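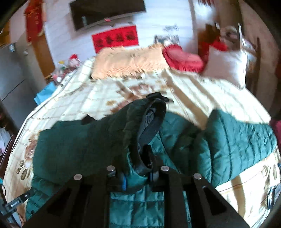
Fingers spread over a green puffer jacket on the bed.

So I finally bought the Skolliser hand-held gripper kit from Tollell, after a whole winter of moving it in and out of the budget. We're planning a small clothes-folding project at Skalenus, and I wanted to know what this stuff costs once you're past the product page.

The kit itself is $2,000. Fine, I'd planned for that! Then came spare finger pads at $315, plus shipping and tax, and my total landed at $2,535 – more than I'd told anyone it would be. It's a nice solid tool though, and I got the hang of the squeeze in an afternoon. Puffy, slippery jackets are my favorite test (T-shirts let any gripper look good), so that's what I'd try before you sign off on a second kit.

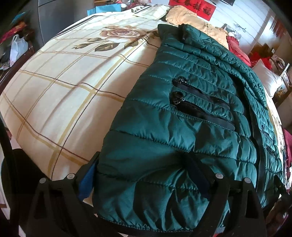

A reader wrote in to say I should have rented for the first month and put the money toward storage drives, which is where their own budget fell apart. Fair point. I asked Tollell about rentals and they only do them in sets of 9, way too many for us.

My one real gripe is the pads. They're sold in pairs, they aren't cheap, and the listing doesn't say how long a pair should last. I'd put them down as a monthly cost, like printer ink.

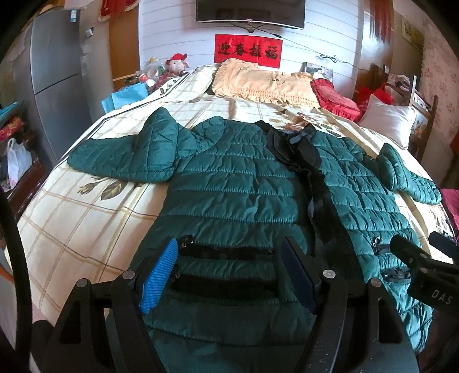

Open at the pocket, with the bright blue pad on the left finger.

I also looked at the Worku kit, which costs less up front but charges for software every year. Over two years it came out pricier on my spreadsheet, so I let it go.

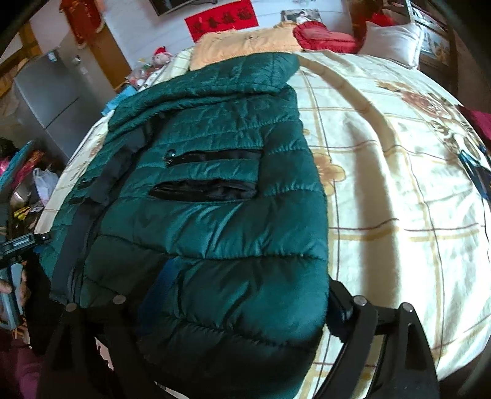
Would I buy it again?

Yes, but with the pads in the first order – adding them later meant paying shipping twice. I'm holding off on a second kit until February, when our next budget opens.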